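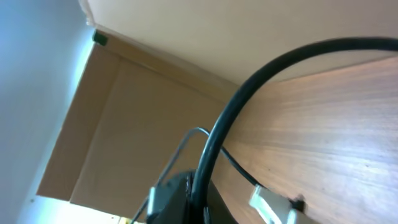 Skinditthorpe Reading Room: Furniture and Fittings
Progress report to the Shaikh Fund
Dec 8, 2023

1. Where we are now

This report covers the second part of the grant. In the first report we wrote that the building work was finished and that the furniture was still to come. Since then we have received most of the furniture, repaired what could be repaired, and started to arrange the room. The opening to readers is still planned for January. I think we will keep this date, but two matters in section 4 could still delay us.

2. Tables and other wooden furniture

The plan had six reading tables. Four are in place. The other two are at the Grutwood workshop, where their legs are being made shorter. They were delivered higher than the drawing and a child could not sit at them in comfort. Grutwood accepted the mistake and does this work without charge.

The old furniture from the former school was a good surprise for us. We expected to keep only the long cabinet, but the workshop looked at everything and advised us to keep also the two side tables. The wood has an orange-brown color and a fine straight grain, and under the old varnish it was in better condition than we believed. All three pieces were sanded and oiled. The oil needs a second coat after the first winter, and I have put this in the maintenance plan so it is not forgotten.

There is one small problem with the surfaces. When the light is strong, it reflects on the wood and makes reading tiring for the eyes. We tested a more matte oil on the underside of one side table. The result is better, but the color becomes a little gray. We have decided to keep the present finish and to hang thin curtains at the south window. The curtains were already in the budget, so there is no extra cost.

3. Shelves, lamps and books

The shelves from Tidetti arrived complete and are fixed to the north wall. We had to move them a short distance to the left, as a heating pipe runs behind the place where we first wanted them. The lowest shelf is kept free for large picture books.

We ordered reading lamps for every table and they are stored in their boxes. They will be put out only when the last two tables come back, so that we can decide the positions one time and not move them again.

The book collection has 1000 titles on the list, and 208 of them are still to be covered and labeled. This work goes more slowly than I wrote in the first report. The labels we bought did not stick well on the covered books and we had to change to another kind. With the new labels the work is going well.

4. Open matters

Chairs. We asked for 46 chairs and received all of them, but the felt pads under the feet were missing. Without pads the chairs would scratch the new floor. The supplier has promised the pads before the end of the year. If they do not come, we will buy them in the local shop and send the supplier the bill.

Door of the long cabinet. The left door does not close completely. Grutwood will look at the hinge when they bring the tables back.

5. Money

The spending on furniture is inside the approved amount. Keeping the old side tables saved the price of two new ones, and we ask your permission to use this sum for a small rug and cushions in the children's corner – this was in our first wish list, but we took it out before the application. The detailed account is attached with the receipts.

6. Next steps

Before the opening we will receive and place the last two tables, put out the lamps, hang the curtains and finish the book labels. The next report will be sent after the first month with readers, and it will include their comments on the tables and the light.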